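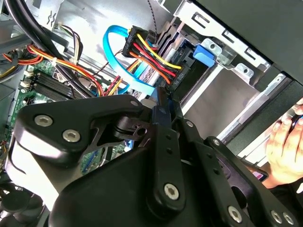
# Clikerum - ground rules for working inside a PC case

Welcome! Clikerum is a set of wrist-camera recordings of a gripper working in desktop computers: memory slots, drive bays, and all the wiring in between. This card covers the rules we record by. We love this data, and most of what makes it good comes down to these few habits.

**Size:** 960 episodes, 464 of them with a second person's hand in the case area
**Maintainers:** Viera Šindelář, Vilém Hubáček
**Recorded at:** Stemeden

## Before the arm moves

- Mains cord out of the wall and looped on the hook. A power switch set to off doesn't count!
- Hold the case power button for a few seconds, then clip the ground strap to bare metal.
- Side cover off, or swung clear of the wrist.
- Check every hex-socket screw on the gripper plates with the short key. A screw dropped on a motherboard can cost you the afternoon (ask Vilém).

## Hands and gripper together

Shared work is the fun part, and it gets the strictest rules.

1. The person at the case says "hand in" and waits for the operator to say "slow".
2. Speed goes down to 40 mm/s and stays there until "hand out".
3. Fingers stay out of the gaps between the link arms, even when the arm is holding still.
4. Either person can hit the stop. No explanation needed, and the episode is kept with the tag `stopped`.

## Cables

SATA loops are the easiest thing to snag. Leave them where they fall if the task is about cables - the mess is what we want to learn from - but check that no loop can close over a linkage. Drive power connectors are pulled by the body, never by the wires. Zip ties stay on.

## Labels

Tag what the wrist camera shows. If the gripper hides a slot, write `occluded`, even if you were standing right there and know which slot it was. Unreadable lettering is `illegible`, no guessing from the part number.

New annotators do 16 practice episodes with Ludmila Hrnčiar before touching the main set.

## Open items

- [ ] Glove rule for sharp cage rails (Vangelis is drafting it)
- [ ] Merge the Miltora tag list
- [x] Stop button moved to the left side of the bench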